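Kotian Open Day

The Kotian Open Day is a public visiting day at the Pleltine workshop, held every November, and it's the one robotics event I'll happily drive 81 miles for. I've been three times now, so I suppose that makes me the person who writes this entry!

Visitors walk through in groups of 19, which sounds like a lot – it gets snug by the door – and each group stops at the Piltine cell, where a pair of arms share one tabletop. The floor crew answers pretty much anything (I asked how the arms keep from bumping each other and got a very long, very happy reply). Uner, the software side of the house, has a desk next door with stickers and coffee.

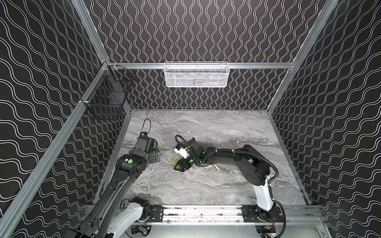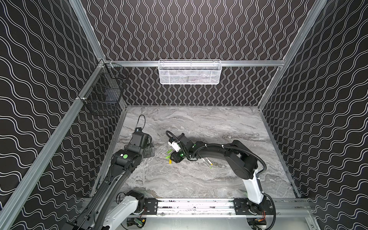 Both arms over the marble-look tabletop, with the white mesh basket hanging at the back.

Pens and markers are a favorite job for the cell because they're skinny and they roll, so the gripper has to come in at a good angle. I could watch that for an hour, and once I did.

The biggest crowd so far was 2,229 people over the whole day. Entry is free, parking is not, and the line for the cell is shortest right after lunch.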